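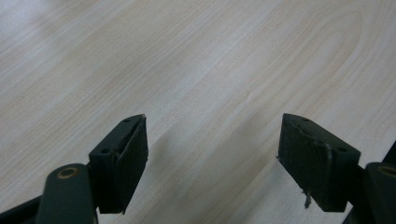
Table top, main room – pale wood, matt finish, grain showing.

Dastgate Community Workroom – furniture and room refit
Progress report to the Okton Fund
October 28, 2019

Quick one as we're mid-move, sorry for the note form. Fuller figures come with the final report.

Where we are
Main room in use again. Tables in, shelving half up, kitchen corner not started (see below). Spend is inside the grant so far, nothing moved between headings without asking you first.

Tables
Biggest item and the one you asked after. Went with Daneshvar in the end, not the first supplier on our application – first lot couldn't give us a delivery date before winter. Same price per table near enough, and delivery was in with it. 11 tables ordered. All here bar 2, which came with the wrong legs and have gone back. Replacements promised, no date yet. Will chase.

Very pleased with the tops. Light colour, cream going to beige, bit of pink in the grain in places, and on one there's a big loop in the pattern which the sewing group have already taken a liking to. Smooth but not shiny, and that was the main thing on the wish list from the users' meeting. The old tops were gloss white and under the strip lights people were getting headaches doing close work. Much easier on the eyes now. Also easier to lose a white button on, so I'm told, but can't have everything.

Upkeep – supplier says damp cloth, mild soap, no spray polish. Notice up by the sink. Felt mats bought for anything hot or heavy. Hot glue is only to be used on the two old benches at the back, which we're keeping.

Floor and walls
Floor sanded and sealed in September. Took 4 days longer than planned, the first coat didn't take near the radiator and had to come off. No extra charge. Walls painted ourselves over a weekend, paint came out of the small items line.

Shelving
Zadska units, long wall. Half fixed. Rest waiting on proper fixings for the old plaster, the ones in the box are no good for it. Until then the fabric and paper stock is in crates down the corridor, which is a nuisance but it's dry and the fire door is clear.

Kitchen corner
Not begun. Plumber's quote came in 729 pounds over what we put down in the application. Reason is the waste pipe – has to run the long way round the stairwell. Getting a second quote. If that's no better we would like to talk to you about using what is left from the floor heading. Not asking for more money overall.

Sessions
Sewing and model making both back on their usual evenings. Homework club restarts once the shelves are finished, don't want children in with loose uprights leaning about. Two new groups have asked for the room on the strength of the tables, one of them for bookbinding. Said yes in principal, hire rates to be agreed.

Still to do
Replacement tables, chase Daneshvar
Wall fixings, then rest of shelving
Second plumbing quote
Blinds for the window side – sun comes in quite strong on that end and we'd rather the wood didn't fade unevenly
Old tables to the reuse yard, van booked

Anything you need from us
Copies of the table and floor invoices are in the post with the signed claim form. Shelving invoice to follow when the job's done. If you'd like to visit, any evening a group is in would suit – ring first as the side door sticks adn the bell is off while the wiring gets looked at.

Dastgate Workroom office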